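The Snack Table Takes Over

I have a theory that you can judge any workplace by what's sitting next to the kettle. When I started at Bulleck in May, the answer was a jar of sugar packets and one spoon on a string. I lasted 12 days before I brought in my own tea (and then, of course, everybody else's tea).

What really changed things was a box. A long wooden one, narrow, the kind where the packets stand up in a row so you can flip through them like old records! Add a round woven placemat and suddenly people put things down nicely. 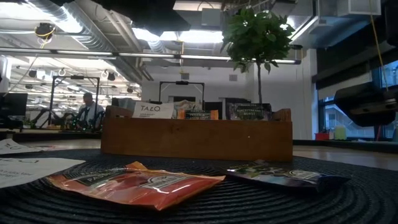 Snacks are trickier. Bags slide around, they get folded over and forgotten, and I've never found a basket I liked that didn't eat half the table. So I let them lie flat on the mat, right in front of the tea, where a hand can get at them. A bit of green at the back helps too – I'm a sucker for a little topiary.

My next project is the mugs. We own 73 of them and I like four.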